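Notebook – Jeven bench, solenoid and driver board sort
2019-10-10

Continued from the January pages. The Gasulov return came back as one mixed carton, solenoids and driver boards together, leads tangled. Carton label says 43 pieces. Not reconciled with the packing slip yet.

Layout as agreed: yellow bins in pairs to the left and right, steel tray between them. Paper goes in the tray before any parts. Solenoids and boards do not share a bin.
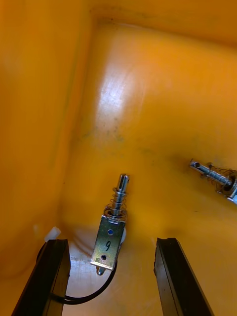
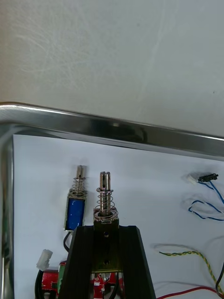
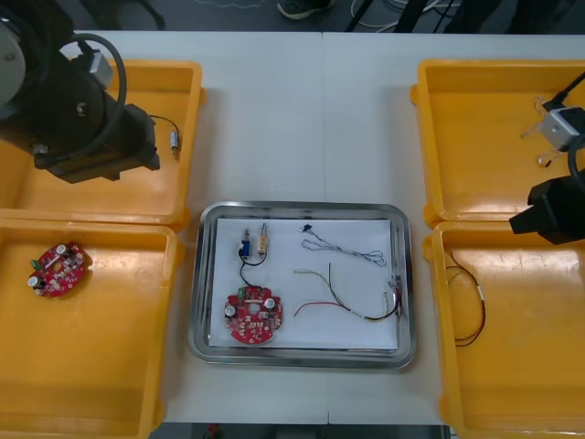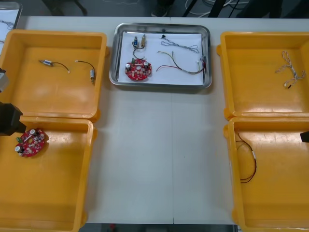

Coil resistance is the first check after the sort. Meter on the 200 ohm range, leads zeroed, reading taken at the connector and again at the coil if the first one is off. The Jaster sheet gives one value for all frame sizes, and I do not trust it. Parts with a number on the frame keep that number in the log, so the one with the handwritten 9 goes in as 9, whatever line it falls on. Unmarked parts get a tag on the lead. Log the spring type as well. The larger solenoid on the paper has a conical spring and a flat washer on the plunger, the smaller one a plain coil spring, and the two should not be averaged together for return force.

Boards: visual only for now. Look at the terminal block and the capacitor legs, then bag singly. The Bangera bags are too short for the round boards – use the long ones from the second drawer. No power on any board until the supply has been checked under load. It read nearly 3 volts low last time.

Leads: untangle before pulling anything out of the tray. Pull on the housing, never on the wire. Crimps on the earlier batch let go with very little force.

Bin floors need wiping down before the next lot. Isopropyl and a lint-free cloth, no paper towel.

Open:
– packing slip against carton label
– spare springs, order line 168, no delivery date
– ask Jaster for the coil data by frame size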